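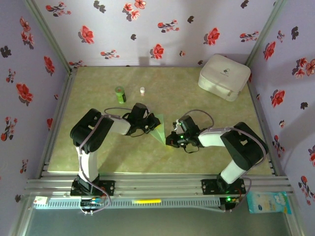 Figure 1. The two-arm cell, with the left gripper closed on the green triangular piece.

Lecture 6: Learning two-handed tasks from demonstration

Flondgate module on robot learning. Notes revised 30 April 2023.

These notes go with the second half of the Brerkum material. You should already have read the handout on behaviour cloning. If you have not, read at least the section on compounding error, as it is used below without much explanation.

1. Why two arms

Most of the results we have looked at so far use one arm and a rigid object. Thin flexible sheets are harder. The shape of the sheet is part of the state, and it changes whenever a corner is lifted or pressed. A single gripper can drag a sheet across a table but has no good way of holding one part still while moving another. Two arms can divide the work: one holds, the other moves.

The price is a larger action space. In the Brerkum set-up each arm has 6 joints plus a gripper command, so the policy has to output both sets of numbers at every step. The two sets are not independent. If the holding arm lets go early, a perfectly good motion from the other arm is wasted.

2. Joint policy or separate policies

There are 2 obvious designs.

Separate policies: each arm has its own network and sees only its own joint readings and the shared images. Training is easy and either arm can be replaced. Coordination has to come through what the cameras see, which tends to be slow.

Joint policy: one network reads everything and outputs commands for both arms. Coordination is learned directly, but the network also picks up accidental links between the arms. If the operator always happened to move the right arm when the left one closed, the policy will do so too, even where it makes no sense.

Rernen is the name we use for the joint version in this module. The version from November used separate policies and is kept only for comparison.

3. Action chunks

Rernen predicts a short run of future actions at each query instead of a single action. With fewer queries per episode there are fewer points at which small errors can build on each other. The chunk length matters a good deal. Short chunks give jerky motion and hesitation near contact. Long chunks are smooth but react late if the sheet slips.

Overlapping chunks can be averaged. This helps with free motion. It can hurt at the moment of grasping, where averaging 'open' and 'closed' gives a half-closed gripper – a command found in none of the demonstrations.

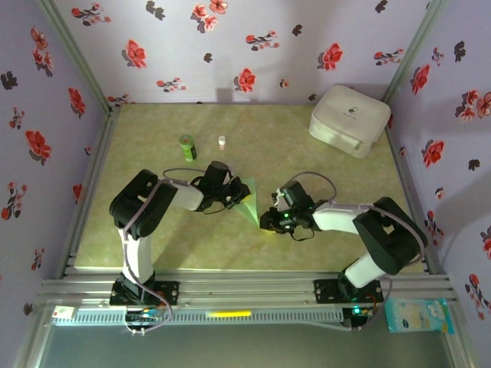 Figure 2. Both grippers near the light green triangular sheet, with other objects on the table behind.

4. Objects that are not part of the task

A policy trained from images can use anything in view as a landmark. If a can stands in the same place in every demonstration, the network may learn positions relative to the can. Moving it at test time is a cheap check and should be done before any success rate is reported.

5. Result for discussion

The evaluation used 36 trials of the joint policy. Failures were sorted by the stage at which they happened, and 6 were put down to the first grasp. Hallgrímsson, our second test site, repeated the protocol with its own demonstrations, so the two sets of results should not be pooled.

Work for next time

Write half a page on how you would tell a grasp failure from a coordination failure using only the logged joint readings. Then say what a camera on the gripper would add.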